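20th November. Quick one, bread's in the oven and I've got maybe half an hour before it needs me.

So I finally quit the newsletter. Not reading them, writing one. Two years of Sunday nights at the kitchen table trying to think of something to say about soup. 157 subscribers at the end, of whom I'd guess my mother was three. I thought I'd be sad. I'm mostly sleeping better.

What got me was the Sunday feeling. You know it. Starts around lunch, gets worse when the light goes. I had it all through school and then all through my first job at Drornaseck (payroll, don't ask) and I assumed it was just what Sundays were like. Then in August I skipped a week becuase of the heat, told no one, and spent the evening on the back steps eating a peach. No dread at all. Huh.
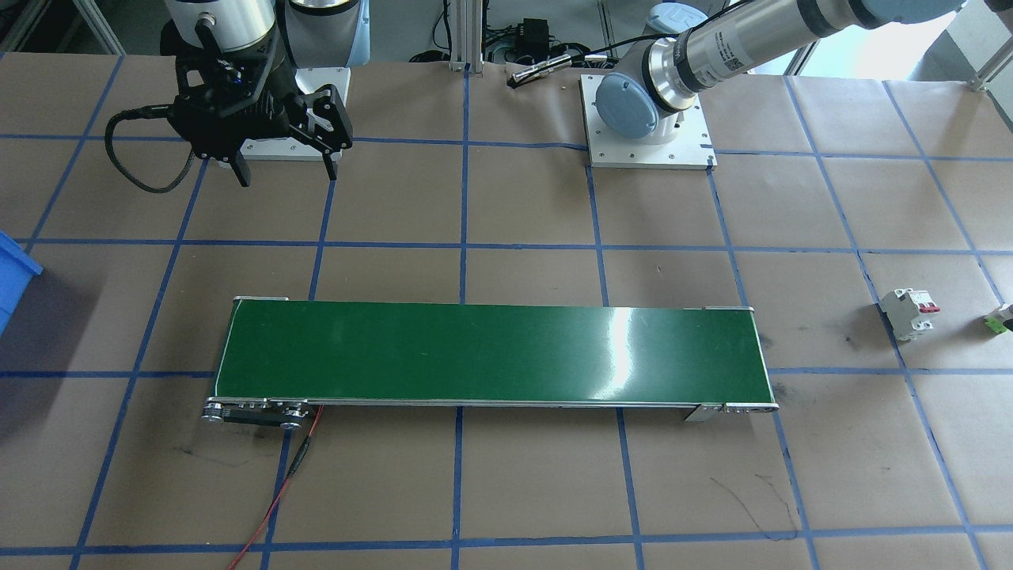

Green belt, blue tape.

Anyway. Took me until now to do anything about it. Wrote the goodbye issue in one go, shortest thing I ever sent. Got 24 replies, more than I ever had for an actual recipe. A couple were very kind. One just said "but what about the lentil one", so fine, the lentil one is going up here next week.

Anayeli Olvera wrote too, which I did not expect, we haven't talked since she moved. She gave up her choir last spring. Same thing, liked the singing, hated the Thursday of it. Her word for it was rent. You pay rent on a hobby every week and one day you notice you don't live there anymore. I've been chewing on that for days. Not sure I fully agree, I think some rent is okay. I pay it on the garden and don't mind. But the newsletter, yeah.

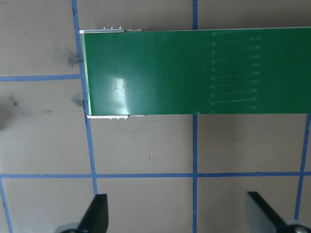
The other thing is the money, small as it was. I paid for the bigger plan on Flunora that goes up to 3,000 people, on day one, like a fool. Never got close. Canceled it Tuesday. Took four screens and a sad cartoon envelope. They kept asking if I wanted to pause instead. No. I've been pausing since August.

Things I'm doing with Sundays so far:

- long walk, the flat one by the canal
- calling my brother, who talks for an hour
- nothing, badly

Still getting the hang of that last one. Last week I caught myself reorganizing the spice drawer at 9pm and had to go sit down. There were two jars of cumin open and a third behind them. All half full.

Will keep posting here when I feel like it, no schedule, dont hold me to anything. Oven's beeping, got to go.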